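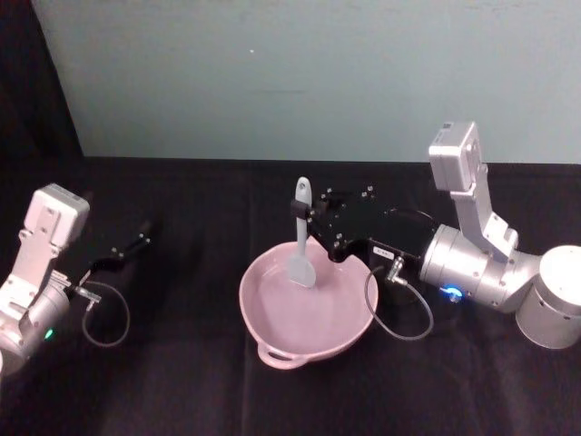
Spatula in the pink bowl, right gripper holding, left one open.

April, a little after 11, Katoditz cell

Well, the right arm is back in service and I am pleased as can be! Milagros had noticed the grip getting sloppy on anything with a narrow handle, so before we touched the settings I took the fingertip off and gave everything a good wipe. There was more grime under there than I'd like to admit (lint from the black cloth, mostly, and I do love that cloth for the way it kills reflections, but it sheds like an old cat). New fingertip on, screws snugged up in a cross pattern, zero reset with the fingers fully closed.

Grip force is now 20 on the right. Left stays where Domingo set it, please leave it alone until he's had his turn with it.

While I was in there I looked over both gripper cables. I like them hanging in an open loop like this, with enough slack for the wrist to turn all the way round without tugging at the connector. Elba wants to clip them up along the arm, and she may be right in the long run, but the last time we did that the clip crept and we spent a whole afternoon chasing dropouts. Let's talk it over before anybody gets out the zip ties.

Cycle counter on the right was at 446 when I swapped the fingertip, so count from there for the next one. The old one is in the Arum drawer with a bit of tape on it, in case Uriel wants to measure the wear.

Still to do: shake out the cloth, order more fingertips from Fuentealba, and ask Florencia where the small hex driver went.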